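Hi Fouzia,

You asked for something short and readable on the Fothergill mains work for June, so I'll skip the spreadsheet and just tell you how it's going. Mostly well! We've now replaced 3,919 feet of the old cast iron on the north side, and the new valves at Jodon Street are in and holding pressure. Iqra's crew did the last tie-in on a Sunday so the bakery and the dialysis clinic wouldn't lose service during the week, and I owe them all lunch for that.

Letters about lead service lines went out to 892 households. Replies are slower than I'd like (people see the city logo and think it's a bill), so Saqib has started knocking on doors after 5 p.m., and that's working a lot better. We have 29 signed access forms back from Eta Court alone, where we had almost none in the spring.

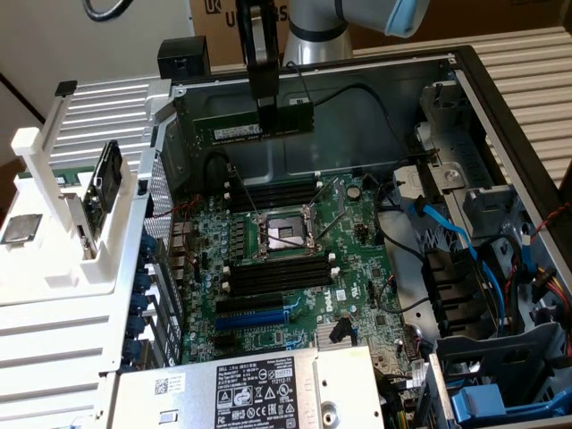 A memory module held over the board of an open Dell workstation.

Now the part you won't love. The Plarnano pump station is behind. The replacement check valve came in with the wrong flange, it went back, and the supplier is now quoting 40 days. Lorenz thinks we can run on the second pump until then – I agree with him, but I'd like to keep the rental on standby through the end of summer. That money comes out of contingency, and there's enough there to cover it without asking you for more.

Sampling is on schedule. Si-eun Ham took over the hydrant flushing map and found two dead ends that weren't on any of our drawings, so those are getting added to the monthly route.

Next up is paving on Jodon Street, then the second round of letters, with a much plainer envelope this time. I'll send the invoices separately once Lorenz has signed them.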